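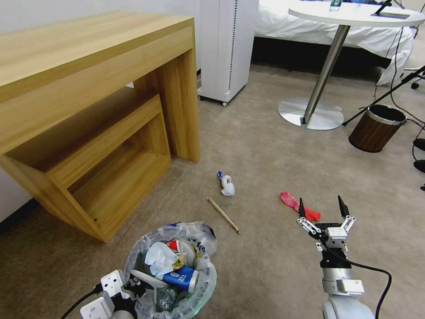 Desk with side table and air purifier, bedroom.

How to Keep a Home Spirometry Log
By Josefina Lagos
Updated 20 September 2020

A home spirometer measures how much air you can blow out and how fast. The value most lung clinics ask for is FEV1, the volume blown out in the first second of a forced breath. A single reading says little. A log of readings taken the same way each time lets the clinic see a trend between visits.

These steps apply to adults who have been given a handheld spirometer by a clinic and shown how to use it. If the clinic's instructions differ from this page, follow the clinic.

Before you start

You need the spirometer, a mouthpiece that fits it, a nose clip if your clinic uses one, and a notebook or spreadsheet. The menu names below are from the Plorketier handheld unit. Other units use similar names.

Check the date, time, height, age and sex stored in the device. The percent-predicted figure is worked out from these settings and will be wrong if any of them is wrong. The volume in liters or milliliters is not affected by height or age.

Ask the clinic whether to test before or after your inhaled medicines, and write the answer on the first page of the log. Do not switch between the two. Avoid a heavy meal and hard exercise right before a session.

Taking a reading

1. Sit upright in a firm chair with both feet on the floor. Loosen anything tight around the chest or waist.
2. Turn the unit on and wait for the ready signal. Keep it still and out of any draft while it sets its zero point.
3. Put on the nose clip.
4. Breathe in until your lungs are completely full.
5. Seal your lips around the mouthpiece at once. Keep your tongue and teeth clear of the opening.
6. Blow out as hard and fast as you can, and keep blowing until the unit signals the end or you have no air left.
7. Rest until your breathing is back to normal, then repeat.

Aim for three good blows. A slow start, a cough in the first second, a leak at the lips or an early stop makes a blow unusable. Most units flag these errors on the screen. Stop the session if you feel dizzy or have chest pain — do not push through to get the last blow.
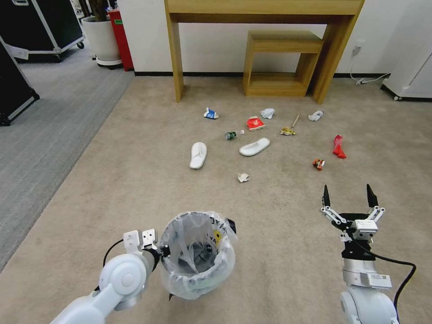

Record the highest FEV1 from the good blows. Do not average them. If the blows are far apart, note that too, as a wide spread usually points to technique.

What to write down

Use one line per session:

Date and time
Best FEV1, with the unit
Number of good blows
Before or after medicine
Symptoms: cough, mucus, wheeze, fever, shortness of breath
Anything out of the ordinary, such as a missed treatment

A finished line might read: "Morning, FEV1 2,806 mL, 3 good blows, before medicine, cough same as usual."

Pick either liters or milliliters and stay with it. Zulema Gallardo, who checked this page for errors, points out that mixed units are the most common fault in paper logs. A drop of 500 mL can disappear in a column where half the entries are in liters.

Setting a baseline

Ask your clinic which value to use as your baseline. Many people are given their best recent result from the clinic lab. Home and lab readings often differ a little because the equipment and coaching differ, so compare home readings with home readings. In the first 4 weeks, expect some change that comes from learning the blow.

When to call

Get a written action plan that states the size of drop that should prompt a call, and how many days it has to last. Copy it inside the cover of the log. Call sooner if symptoms get worse, even when the numbers hold. Coughing up blood, severe breathlessness or blue lips needs emergency care.

If you are pregnant, tell the clinic before you continue home testing and ask for new call limits.

Cleaning

Follow the manual for the mouthpiece. Reusable parts are usually washed in warm soapy water, rinsed, disinfected by the method listed and air-dried fully before storage. Never put the main unit in water. Do not share a mouthpiece.

Change the batteries when the low-power icon shows, then check the date and time again. Some units reset the clock, and the stored sessions will be out of order when the clinic downloads them.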